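Can a robot do my chores yet?
Posted on Friday, December 5, 2025 by the editor of Salleva
Filed under: Gadgets & Grumbles, Home Life

I have a very simple test for any new technology, and it's this: will it break down the cardboard boxes? We get a ridiculous number of deliveries in our house (mostly my fault, I'll admit) and there is always a tower of them by the back door waiting for somebody with a pair of scissors and a bit of patience. I hate it. I'd happily hand over a decent sum each month to never peel another strip of tape again.

So I've been reading up on home robots since May, when a firm called Steltex put out a very glossy video of a machine folding towels. It managed two towels! I timed myself doing the same and I was finished, kettle on, before it had squared up the first corner. Still, I was hooked, and I've been pestering everyone I know in that line of work ever since.

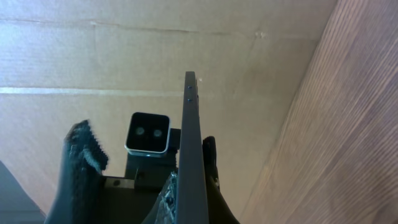 Boxes are a rotten job for a machine, as far as I can tell. Every one is a different size, half of them are squashed, and the flaps go wherever they fancy. You and I do it by feel without thinking, but a robot has to do it with whatever is on the end of its arm, and I was quite taken with how scruffy that end can be. There's a fuzzy pad on one of the fingers that has frayed at the top like an old slipper, and a tiny sensor next to it with two round lenses, staring at a great big sheet of cardboard. I found that rather cheering. The glossy videos never show you the worn bits, and the worn bits are what make me think somebody is putting the hours in.

Then there are cables, my other great enemy. I have a drawer with 14 chargers in it and I could tell you what eight of them are for. Plugging something in sounds like nothing at all, doesn't it? But the lead is floppy, the plug only goes in one way round, and the socket is titchy. MacKinnon, the repair shop near us, still does all of that by hand, and when I asked at the counter whether they'd ever buy a robot for it they laughed for quite a long time.
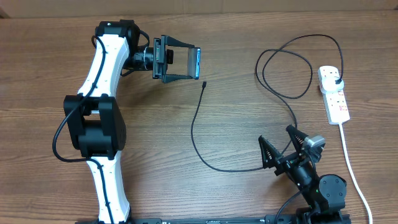
One arm holding the phone, the other with its fingers open, and the USB cable still lying on the table between them.

I'd put cables a good way behind towels, myself. There's a smaller outfit, Erkik, whose newsletter I get, and they reckon a machine needs to get a job right nearly 300 times in a row before you'd trust it in a kitchen while you're out. I've never done anything right 300 times in a row, but fair enough, I'm not the one being sold.

My verdict for this year, then, is no, not yet, though I'm much less sniffy than I was in the spring. If anyone reading has a machine at work that does a proper boring job (packing, sorting, wiping down, anything), do tell me in the comments what it's like to work beside. I'm off to flatten some boxes.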